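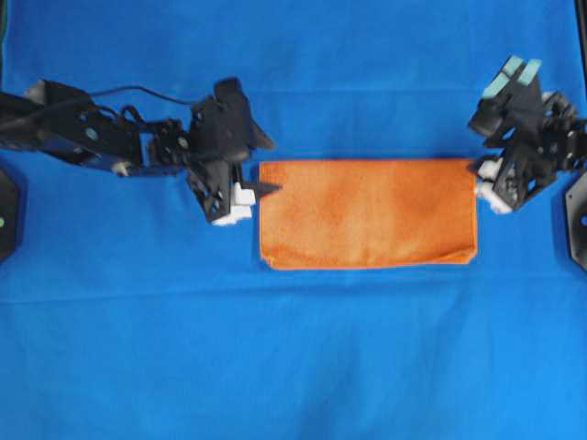
Simitz changes towel fold across its rental laundry service

Simitz, the linen rental firm that supplies gyms, pools and small hotels, will move its hand towels to a flat rectangular fold starting in August. The change applies to all colored terry stock, including the orange line used by most of its gym customers. White bath sheets will stay on the current rolled format until the present shelving contracts run out.

Under the new standard, a folded towel must be wider than it is tall, with the hems lined up and the two short sides parallel. A small lift at one corner is allowed. A crease near the bottom hem is also allowed, provided it does not change the outline of the stack. Towels that bunch enough to tilt the one above them go back to the table.

Dinesh Hettiarachchi, who manages finishing at the Flemunlow plant, said the roll was easy to make but hard to store. Rolled towels leave gaps on a square shelf and tend to slide when the front row is taken out. The flat fold fits 88 towels in a standard cage, and the cage can be loaded from either side.

Folding tables at Flemunlow have been covered with plain blue cloth. According to Hettiarachchi, orange edges are easier to check against blue than against the gray tops used before, and the cloth keeps terry loops from catching on table seams. Soft wrinkles in the cloth do not affect the fold, but the cloth is pulled straight at the start of each shift and replaced when it begins to shed.

The plant tested the method on one line for 29 working days. Output on that line settled at 3000 towels per day by the end of the test, the same as the rolled format. Rework was highest in the first week, mainly because of bottom hems that dipped to one side. The instructions were then changed so that the lower edge is set first and the top is brought down to meet it.

Geletti, which makes the wire cages, will supply a shallower divider for the new stack height. The dividers fit existing cages and need no tools. Customers with wall dispensers made by Bhattacharjee will need the wide front plate, which Simitz will exchange at no charge on a regular delivery. Older dispensers with a round opening cannot be converted and will continue to receive rolled stock on request.

Delivery days and pack prices are unchanged. Sample packs of five towels can be ordered through the customer desk, with a cutoff of noon on Wednesday for the same week's truck.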